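Zwei Eimer, mehr braucht es nicht

Bei uns im Haus hängt seit Dezember ein neuer Zettel im Müllraum. Acht Fraktionen. Acht! Mit Farben, Pfeilen und einer Sondertonne für Dinge, die ich nicht mal aussprechen will. Gedruckt von der Hausverwaltung Pasau, laminiert natürlich.

Ich bin für Mülltrennung, damit das klar ist. Aber der Fehler passiert doch viel früher, nämlich am Tisch. Wer bastelt, werkelt, Gemüse putzt, der hat einen Haufen vor sich und genau einen Eimer, und der steht unter der Spüle. Also alles mit beiden Händen rübertragen, die Hälfte fällt runter, der Rest landet zusammen in einer Tüte. Sortiert wird da nichts mehr.

Mein Vorschlag, seit Jahren: Eimer auf den Tisch. Zwei Stück, links und rechts, Matte drunter, Tüte rein, Rand umschlagen. Kehrschaufel dazu. Fertig.

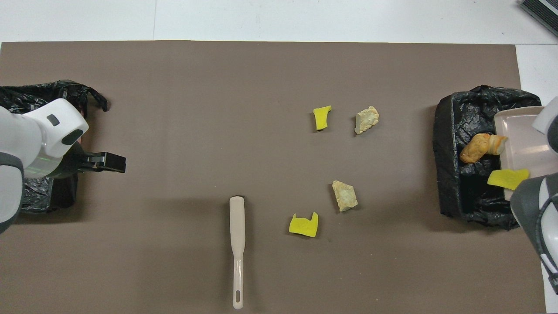 Zwei Behälter mit schwarzen Müllbeuteln auf der Matte, am rechten die Kehrschaufel.

Sieht nicht schön aus, weiß ich. Muss es auch nicht. Schwarze Säcke auf dem Tisch, da kriegt meine Schwiegermutter Zustände. Aber die Wege sind kurz, und kurze Wege schlagen jeden Zettel an der Wand.

Dann der Einwand mit dem Geld. Im Katalog von Candison gibt es ein Trennsystem mit Auszug und Dämpfung, bis zu 300 Euro. Wovico nimmt 96, dafür klemmt der Deckel. Wofür? Ein Behälter ist ein Behälter. Der Beutel soll halten und nicht reinrutschen, deswegen der umgeschlagene Rand, und zwar großzügig. Wer da an drei Zentimetern Folie spart, fischt hinterher mit spitzen Fingern im Eimer rum. 60 Liter brauchts am Tisch auch nicht, lieber klein und öfter leeren.

Und bitte die Schaufel nicht in den Keller. Die gehört dahin, wo die Krümel sind. Bei mir wohnt sie inzwischen im Küchenregal neben den Tellern, es gab Diskusionen. Sie bleibt.

Den Zettel im Müllraum darf Pasau gern hängen lassen. Ich komm dann mit zwei Tüten runter.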